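Sorting Cell Starter Set: what we sell, what it costs, and what I'd skip

Dremano Equipment > Tabletop cells > Two-arm sorting

Item code: ANN-2
Availability: built to order
Page updated October 2026

Hi, I'm Delali Fiadzo and I look after the tabletop range at Dremano. I wrote this page myself because the old one was a table of part codes and it made people call me up to ask what they were looking at (fair enough!). So I'll talk you through the Annan two-arm cell the way I would on the phone, including the bits where you can save some money by buying less from us.

The Annan is a work table with two arms, meant for small mixed items: picking things up, dropping them in the right basket, passing them from one side to the other. People buy it for sorting trials, for training courses and for trying out a gripper before they commit to something bigger. It is a planning tool as much as a machine. You learn what your items do to a gripper, and you learn it at table height with a chair nearby.

What you pay for

The base cell is $3,059. That covers the table, the frame, the cable kit, the power supply and the mounting plates for two arms. The arms are quoted on their own, and that's on purpose, because half the people who write to me already have arms on a shelf and I don't want to sell them another pair.

If you only want the table and frame, and you're happy to sort out your own wiring, it comes down to $2,507. I go back and forth on recommending that one. If you've built a cell before, go for it. If this is your first, the cable kit will save you a couple of very cross evenings.

Delivery is $200 on either version. We ship the frame in sections, so it goes through a normal door and up a normal staircase, and two people can put it together with the hex keys in the bag.
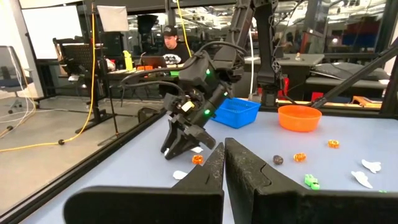
The thing I bring up early with everybody is items. Budget for the items! I've seen really careful spreadsheets with every bracket and bolt on them and then nothing at all for the stuff the arms are meant to pick up. Toys are a great start - cheap, bright, all sorts of awkward shapes - and rings are especially good because there are so many ways to grab one and most of them are a bit wrong. Flat little pieces are the other thing I'd put in from the first day. They're the ones that show you whether your fingertips and your table height agree with each other.

Buy your containers in different colors and at least two different shapes. A bowl and a basket ask for quite different moves from an arm, even when they hold the same amount. A mesh basket is light and easy to carry, but it can slide if you bump it, so get some grippy mat or a few clips to go with it. We don't sell containers. Any home goods store will do you a better price than I could.

Choosing your gripper fingers

We stock two styles of finger for this table, both from our Ullach line.

Ullach Wide. Broad faces, good on chunky things, forgiving if your aim is a little off. This is the one I send to schools and training centers. It is not so clever with thin parts.

Ullach Taper. Narrower at the tip. Better for flat pieces and for reaching into a basket without catching the sides. You do need to be more exact with it, and the tips wear sooner.

My usual advice is one set of each, then see which one stays on the arm. Fingers get scuffed, and that's normal wear, so please don't send them back for scratches (people do!). Send them back if the faces don't close evenly, and we'll swap them.

Ebenezer Arthur, who does our build checks, would like me to add that you should write down which fingers were on which arm every time you change them. He's right. You will think you'll remember.

How much room it needs

More than the table, basically. The arms want clear air above, and the cables want a loop with enough slack that nothing pulls tight at full reach. Then there's you. Leave space to walk right round it, and space for a desk with a laptop where you can look up and see both grippers without craning your neck. I'd plan that desk before you plan anything else, to be truthful, as you'll spend far more hours there than you expect.

Lighting is worth a line in the budget too. Regular ceiling lights are okay for getting going. If you're using cameras to find your items, shiny or see-through plastic gets tricky under a bright strip light, and a soft light on a stand helps a lot. You can move it, you can turn it down, and it costs less than a week of wondering why your orange things keep going missing on screen. 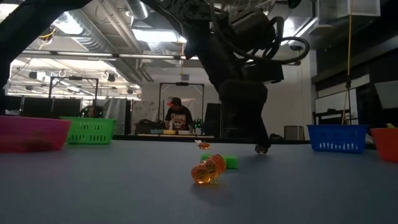
Soft items deserve their own budget line, I think. A sponge is a lovely test piece. It squashes, it springs back, and it tells you straight away if you've got your grip force set too high. Hard plastic lets you get away with too much force for ages, and then you switch to something delicate and have a bad morning. Put both kinds on the table from the start and mix them up between runs.

Mix up the positions as well. It's tempting to line everything up nicely, and then the arms get good at nicely lined up things and nothing else. Tracey Birkett runs a training room with two of our cells in it, and she has her trainees tip the items out of a tub before each session. I've stolen that for our own demos.

One table or several?

I get asked this a lot, mostly by folks with a grant to spend by a certain date. If you have one person who'll really be running the thing, buy one table. A second table with no one at it just turns into a shelf. If you've got two people who can both work all day, then two tables pay off quickly, since you can change something on one and leave the other alone to compare.

On a multi-table order we drop the delivery fee to a single $200 for the lot, as long as it all goes to one address. I can't do anything on the base price, sorry, I've asked.

Do think about the space between tables. Leave room for a cart and a person to get past each other. Run the cables overhead if your ceiling lets you, or along the back of the frame if it doesn't, and tape down anything that has to cross the floor.

Spares I'd order on day one

One extra set of fingers in whichever style you picked
Two spare mounting plates
A bag of frame bolts and corner brackets
One long cable of each type in the kit
Cable wrap, more than looks sensible

You can add all of these later, but shipping small parts one by one gets silly. The fingers and plates come from the same bench that builds the cells. The brackets are standard, so shop around.

What I'd leave off

The tall shelf add-on. It looks handy and it gets in the way of the arms. The Rorska cover panels are well made, but unless you have a dust problem or visitors leaning in, you can wait on those. And hold off on the long service plan for your first year. Use the basic one, see how often you call us, then decide. Dragica Nedeljković in our service office will be perfectly happy to move you up later on, and she'll credit what you've already paid.
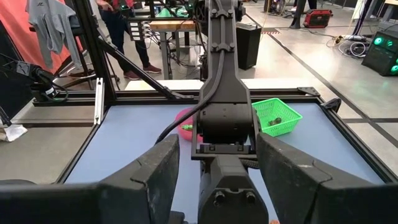 Can I start with one arm and add the second one later?
Plenty of our customers do exactly that, and the base cell comes with both mounting plates either way, so the second arm bolts on without any changes to the frame. Just route the first arm's cables to its own side from the beginning, or you'll be undoing them when the second arm shows up.

Lead times and ordering

We build in batches. The next batch is being put together now and the one after that ships in May, so if your budget year ends before then, tell me when you write and I'll try to get you into the earlier one. A purchase order holds your place. A nice email, I'm afraid, does not.

When you get in touch, it helps me a lot to know which arms you have or are planning on, what you want to pick up (a phone snapshot of the items on a desk is great), the size of the room, and if there's a staircase involved. For arm fitting questions, ask for Ebenezer Agbenyega, who drew the mounting plates and keeps a list of what fits what. If your arm isn't on his list, send him the bolt pattern and he can usually tell you the same day if we have a plate for it.

Quotes are good for the batch they're written for. Prices on this page are before tax.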